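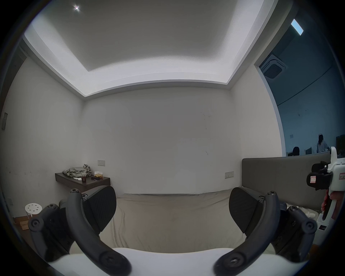

작은 방 정리, 침대부터 시작하기

10월 소식지 | 글 나스린 닉자드

우스게이트 하우스의 방은 대부분 침대 하나가 바닥을 거의 다 차지합니다. 옷장은 복도 쪽 공용 수납실에 있고, 방 안에서 물건을 올려둘 수 있는 곳은 벽에 달린 선반 책상과 침대 위뿐입니다. 그래서 벗은 옷은 선반에 쌓이고, 마시던 음료도 그 앞에 놓이고, 이불과 베개는 한쪽에 뭉쳐 있게 됩니다. 지난달 입주자 모임에서 방 정리 이야기가 길게 나와서 이번 호에 따로 적습니다.

이 글은 209호에서 두 해 가까이 살면서 제가 해온 방식과, 아래층의 시아마크 파크자드 씨가 알려준 방식을 섞은 것입니다. 시아마크 씨는 예전에 잘티츠라는 작은 여관에서 객실 정비를 했습니다. 여관 방식 그대로 하면 집에서는 과한 부분이 있어서 그런 것은 뺐습니다.

컵부터 내보내기

정리를 시작할 때 가장 먼저 방 밖으로 나가야 하는 것은 마실 것이 든 컵입니다. 커피나 콜라처럼 색이 진한 음료는 특히 그렇습니다. 선반 책상은 폭이 좁고, 옷을 당기면 앞에 있던 컵이 같이 밀립니다. 저도 지난겨울에 커피가 반쯤 남은 투명 컵을 그대로 두고 뒤에 있던 스웨터를 꺼내다가 침대 시트에 쏟았습니다. 시트는 두 번 빨고 나서야 자국이 옅어졌고, 매트리스 옆면에는 지금도 얼룩이 있습니다.

남은 음료는 주방 싱크대에 버립니다. 층마다 있는 화장실 세면대에는 버리지 마세요. 얼음이 든 것도 주방으로 가져갑니다. 플라스틱 컵은 한 번 헹궈서 뒷문 옆 분리수거함에 넣고, 뚜껑과 빨대가 있으면 따로 뺍니다. 종이 홀더는 종이 칸입니다.

컵을 방에 꼭 두어야 하는 분은 바닥이 넓은 머그를 쓰는 편이 낫습니다. 위로 갈수록 벌어지는 일회용 컵은 잘 넘어갑니다. 선반에 두더라도 벽 쪽 구석으로 붙이고, 그 뒤에는 아무것도 쌓지 않습니다.

쌓인 옷 나누기

다음은 옷입니다. 선반 위 옷더미를 통째로 들어 침대에 내려놓습니다. 침대가 어질러져 있어도 괜찮습니다. 어차피 시트는 나중에 다시 펴야 합니다.

한 벌씩 집어서 빨 것, 한 번 더 입을 것, 수납실로 돌려보낼 것으로 나눕니다. 여기서 오래 고민하게 되는 것이 한 번 더 입을 옷입니다. 하루 입은 후드나 청바지처럼 빨기는 이르고 옷장에 넣기는 찜찜한 것들인데, 선반에 쌓이는 옷의 대부분이 이런 옷입니다. 저는 이런 옷을 문 뒤 고리에 겁니다. 고리가 네 개라서 네 벌이 한도이고, 다섯 번째 옷이 생기면 걸려 있던 것 중 하나를 세탁 바구니로 보냅니다.

시아마크 씨는 고리를 쓰지 않습니다. 의자를 하나 들여놓고 등받이에만 겁니다. 제 방에는 의자 놓을 자리가 마땅치 않아 따라 하지 못했습니다. 이층 끝방처럼 조금 긴 방이면 의자도 괜찮을 것 같습니다.

비슷한 색 옷이 한데 뭉쳐 있으면 무엇이 무엇인지 잘 안 보입니다. 회색 티셔츠 사이에 회색 양말이 끼어 있는 식입니다. 펼쳐서 털어 보고, 소매가 뒤집힌 것은 바로잡고, 주머니를 확인합니다. 지난달에 공용 세탁기 배수 필터에서 나온 것은 동전, 머리끈, 접힌 영수증, 립밤 뚜껑이었습니다. 동전은 합쳐서 400원이었고 현관 서랍에 넣어두었으니 본인 것이면 가져가세요.

땀이 밴 운동복은 한 번 더 입을 옷에 넣지 않습니다. 바로 세탁실로 가져가거나, 늦은 시간이라 세탁기를 돌릴 수 없으면 바구니 가장자리에 걸쳐 말려둡니다. 뭉쳐서 하룻밤 지나면 냄새가 다른 옷까지 갑니다.

시트 벗기기와 씌우기

옷을 다 내보냈으면 침대입니다. 시트를 빨 차례가 아니라면 다음 단락으로 넘어가세요. 빨 차례라면 베개와 이불을 먼저 걷고, 머리판 반대쪽 모서리부터 벗깁니다. 머리판 쪽은 매트리스가 천에 바짝 붙어 있어서 먼저 당기면 힘만 듭니다. 매트리스를 손바닥 한 뼘쯤 앞으로 빼고 하면 쉽습니다.

빨지 않고 펴기만 할 때는 시트를 들어 한 번 크게 털고, 머리 쪽 두 모서리를 먼저 고정합니다. 그다음 발치에서 잡아당깁니다. 가운데를 손으로 문질러 펴려는 분이 많은데, 그렇게 하면 주름이 옆으로 옮겨갈 뿐입니다. 발치 모서리를 잡고 사선으로 당기면 가운데가 같이 펴집니다.

평평한 시트를 쓰는 분은 모서리를 접어 넣어야 합니다. 시아마크 씨가 모임에서 보여준 방법은 이렇습니다. 발치에 늘어진 천을 매트리스 밑으로 먼저 넣습니다. 모서리에서 한 뼘 떨어진 옆자락을 들어 매트리스 위로 올리면 세모꼴이 됩니다. 아래로 처진 부분을 밑으로 넣고, 위에 올려둔 세모를 내려 다시 밑으로 넣습니다. 처음에는 어색한데 서너 번 하면 손에 익습니다.

침대가 벽에 붙어 있으면 벽 쪽이 문제입니다. 침대를 매번 빼면 바닥이 긁히고 아래층에도 소리가 갑니다. 저는 매트리스 위에 무릎으로 올라가서 벽 쪽 자락을 손등으로 밀어 넣습니다. 반지를 낀 분은 빼고 하세요. 벽지와 시트 둘 다 걸립니다.

베이지색이나 회색 시트는 얼룩이 덜 보이는 대신 주름이 잘 보입니다. 건조기에서 꺼낸 뒤 바구니에 오래 두지 말고 바로 씌우면 다림질을 안 해도 됩니다. 공용 건조기는 마지막에 찬바람이 도는데, 그 시간이 끝나기 전에 꺼내는 분이 있습니다. 그냥 끝까지 두세요.

새 시트를 사려는 분이 여럿 물어보셔서 적습니다. 우리 매트리스 길이는 192센티미터입니다. 관리실에서 잰 값이고 시중 제품과 딱 맞지 않을 수 있습니다. 고무줄이 사방에 다 들어간 것을 고르면 조금 커도 밑에서 잡아줍니다. 네 모서리에만 고무줄이 있는 제품은 자다 보면 벗겨집니다. 시장 입구의 비달 침구점에서는 포장을 뜯지 않았으면 바꿔주고, 한 번 씌워본 것은 안 바꿔줍니다.

천 머리판 손질

패브릭 머리판이 있는 방은 이 부분을 읽어주세요. 회색 천은 먼지가 앉아도 잘 티가 안 나서 입주할 때부터 한 번도 안 닦았다는 분이 많았습니다. 윗면에 손가락을 대보면 압니다.

진공청소기에 솔 달린 머리를 끼워 위에서 아래로 훑습니다. 솔 머리는 일층 청소 도구장 왼쪽 문 안쪽에 걸려 있습니다. 쓰고 나서 솔에 감긴 머리카락을 떼어 제자리에 걸어주세요. 그다음 물에 적셔 꼭 짠 흰 수건으로 머리가 닿는 높이만 두드립니다. 문지르면 그 자리만 결이 눕습니다. 색 있는 수건은 물이 들 수 있어 쓰지 않습니다.

머릿기름 자국에는 주방세제를 물에 아주 조금 풀어 씁니다. 거품이 많이 나면 너무 많이 넣은 것입니다. 세제를 쓴 뒤에는 맹물 수건으로 한 번 더 두드리고, 창문이나 방문을 열어 말린 다음에 베개를 기대놓습니다. 저녁에 하면 잘 때까지 안 마르니 오전에 하는 편이 좋습니다.

머리판과 매트리스 사이 틈도 한번 보세요. 저는 거기서 잃어버린 줄 알았던 이어폰 한쪽과 책갈피를 찾았습니다.

이불과 베개 두는 자리

낮 동안 이불을 어디에 둘지는 사람마다 다릅니다. 저는 일어나서 바로 덮지 않고 발치 쪽으로 접어 내려둡니다. 밤새 찬 습기가 빠지라고 그렇게 하고, 씻고 옷을 입은 다음에 다시 펍니다. 출근이 급하면 접은 채로 나가기도 합니다.

흰 베갯잇과 흰 이불은 머리판 앞에 구겨져 있으면 방 전체가 어수선해 보입니다. 베개를 세워서 기대고 이불 윗단만 한 번 접어도 많이 달라집니다. 시트를 다 못 펴는 날에도 저는 이것만은 합니다. 수건도 침대에 두지 않습니다. 베갯잇이 눅눅해집니다.

선반 책상 닦기

비워진 선반은 마른 걸레로 한 번, 꼭 짠 걸레로 한 번 닦습니다. 짙은 갈색 판은 먼지와 컵 자국이 눈에 잘 띕니다. 컵 바닥의 둥근 자국이 끈적하게 남았으면 미지근한 물을 적신 걸레를 잠시 올려두었다가 닦습니다. 수세미의 거친 면은 쓰지 마세요. 삼층 한 방에서 그렇게 닦았다가 표면이 뿌옇게 일어났습니다.

선반에 걸터앉거나 침대에 올라갈 때 짚는 일도 없어야 합니다. 벽에 매달린 구조라 무게를 많이 받지 못합니다. 책을 쌓아두는 분은 벽 쪽으로 붙여 쌓고, 흔들리는 느낌이 있으면 관리실에 말해주세요. 나사는 직접 조이지 않아도 됩니다. 관리실에 맞는 공구가 있습니다.

선반 위에 늘 두는 것은 적을수록 닦기 편합니다. 제 선반에는 시계와 작은 접시가 있습니다. 접시에는 열쇠와 머리핀을 담습니다. 플렐레로 상표의 천 상자를 하나 올려두고 자잘한 것을 다 넣어본 적도 있는데, 상자 안이 또 엉망이 되어서 두 달 만에 치웠습니다. 상자는 공용 거실 나눔 선반에 내놓았고 누가 가져갔습니다.

벽의 자국

벽이 밝은 색이라 가방이나 의자가 스치면 거뭇한 선이 남습니다. 가벼운 것은 흰 지우개로 지워집니다. 살살, 한 방향으로 지웁니다. 지우개로 안 되면 물걸레로 한 번 두드려보고 거기서 그만두세요. 매직 스펀지는 잘 지워지기는 하는데 그 자리만 반들거려서 옆에서 보면 더 눈에 띕니다.

점처럼 찍힌 검은 얼룩이 번지거나 늘어나는 것 같으면 곰팡이일 수 있습니다. 지우기 전에 관리실에 먼저 보여주세요. 외벽에 면한 방은 겨울 전에 한 번씩 확인하는 것이 좋습니다. 침대를 벽에서 손가락 두 개 들어갈 만큼만 띄워도 바람이 통합니다.

스위치나 콘센트 덮개 주변은 손때가 많이 탑니다. 마른걸레로만 닦습니다. 분무기를 벽에 대고 뿌리지 마세요.

천장 조명 턱

간접조명이 들어간 천장은 턱 안쪽에 먼지가 쌓입니다. 불을 켰을 때 빛이 전보다 누렇거나 어두우면 대개 먼지입니다. 긴 손잡이 먼지떨이로 훑으면 되는데, 침대 위로 먼지가 떨어지므로 시트를 갈기 바로 전에 합니다. 순서를 바꾸면 시트를 두 번 털게 됩니다.

불은 끄고 하세요. 작은 매입등은 켜둔 직후에 뜨겁습니다. 매트리스 위에 의자를 놓고 올라가는 것은 금지입니다. 작년에 실제로 그러다 넘어진 분이 있었고, 다행히 침대 위로 넘어졌습니다. 팔이 안 닿는 분은 관리실에 이야기하면 사다리를 가져다줍니다.

하루에 얼마나 걸리나

처음부터 다 하면 한 시간이 넘습니다. 저는 천장과 머리판은 계절이 바뀔 때만 하고, 시트는 두 주에 한 번 갑니다. 평소에는 컵을 내보내고, 옷을 고리에 걸고, 베개를 세우는 정도입니다. 약 4분이면 됩니다. 자기 전보다는 저녁에 방에 들어온 직후에 하는 편이 잘 지켜졌습니다. 침대에 한번 앉으면 안 하게 됩니다.

시아마크 씨는 아침에 합니다. 물 끓는 동안 침대를 정리하고, 내려오면서 컵과 빨랫감을 같이 들고 내려온다고 합니다. 층을 오르내릴 때 빈손으로 다니지 않는 것이 여관에서 든 버릇이라고 했습니다.

룸메이트가 있는 방은 서로의 옷을 대신 개지 않기로 정해두는 것이 좋습니다. 모임에서 나온 이야기 중에 다툼이 가장 많은 부분이었습니다. 치워준 사람은 도왔다고 생각하고, 옷 주인은 내일 입을 바지를 찾지 못합니다. 선반을 반으로 나눠 쓰는 방도 있고, 일주일씩 번갈아 비우는 방도 있습니다. 둘이 정하면 됩니다.

세탁실 이용 안내

일요일 오후에는 세탁실이 가장 붐빕니다. 이불이나 매트리스 커버처럼 부피가 큰 것은 되도록 평일에 돌려주세요. 시트는 한 번에 한 채씩만 넣습니다. 두 채를 같이 넣으면 서로 꼬여서 가운데 것이 하나도 헹궈지지 않은 채로 나옵니다. 베갯잇 안에 양말이 들어가는 일도 잦으니 꺼낼 때 뒤집어 확인하세요.

다 된 빨래가 기계에 남아 있으면 다음 사람이 위쪽 바구니에 옮겨도 됩니다. 바닥이나 건조기 위에는 올려두지 마세요. 바구니에는 방 번호가 적힌 집게를 꽂아둡니다. 집게를 잃어버린 분은 관리실에서 새로 받을 수 있습니다.

안 쓰는 시트와 담요는 이달 말까지 현관 옆 종이 상자에 모읍니다. 빨아서 접은 것만 받고, 찢어진 것은 걸레용이라고 쪽지를 붙여 넣어주세요. 베개는 받지 않습니다.

다음 호에는 공용 냉장고 칸 나누기에 관해 씁니다. 이름이 안 적힌 통이 너무 많습니다. 의견이 있으면 현관 우편함 옆 노트에 적어주시거나 저녁에 209호 문을 두드려 주세요.

문의: 우스게이트 하우스 관리실 | © 우스게이트 하우스 입주자 소식지 | 맨 위로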